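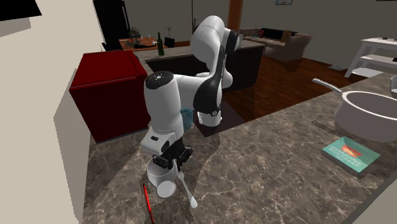
Jileder - a word list for people who cook from old handwriting

Jileder is a list of the words, measures and shorthand I kept tripping over while typing up old handwritten recipe books. It started as a text file on my desktop called "what on earth does this mean", and it got out of hand, so now it has a name and a README.

What's in it

There are 1,013 entries at the moment. Of those, 999 have a meaning I'm happy with and the rest are marked "unsure" in the last column. Please don't treat the unsure ones as fact! A few are squiggles I've only ever seen once, and I may well have misread them.

The main file is words.csv. The columns are:

word - as it was written, odd spelling and all
plain - what you'd call it now
kind - measure, ingredient, method, pot or other
book - which book it came from
sure - yes or unsure

I kept the original spellings on purpose. If someone wrote "biskit" on one page and "bisquit" on the next, you'll find both, each on its own line.

The books

Most of the words come from two books. I call them Udano and Kos, after the names inked inside the covers (houses, I think, or possibly boats). Udano is the big one, 768 pages counting the blanks, and heavy on pickles and puddings. Kos is thinner and much messier, with a lovely run of bread recipes in the middle and a cure for chilblains that I've left out. A third book, Aden, gave me 20 words before I gave up on the handwriting. I do mean to go back to it.

About the measures

I haven't turned anything into grams. A "teacup" in Udano doesn't seem to be the same as a "teacup" in Kos, going by how the batters come out when I make them, and a "breakfast cup" is something else again. If you want to add your own conversions, put them in a separate file and leave words.csv alone.

"Butter the size of an egg" is filed under measures. I went back and forth on that one.

Using it

It's a plain comma-separated file in UTF-8 and opens in any spreadsheet. Watch out for the half and quarter signs, which some older programs turn into rubbish. Copy it, print it, stick it inside a cupboard door, whatever you like. A mention would be nice if you put it in something of your own.

Changes

25 January 2015 - merged the Kos bread words, fixed "saleratus" (I'd spelt it three different ways, all mine)
November - first tidy version, Udano only

Still to do

The rest of Aden
Sort out "gill", which is a mess
Decide whether "slow oven" and "slack oven" should share a line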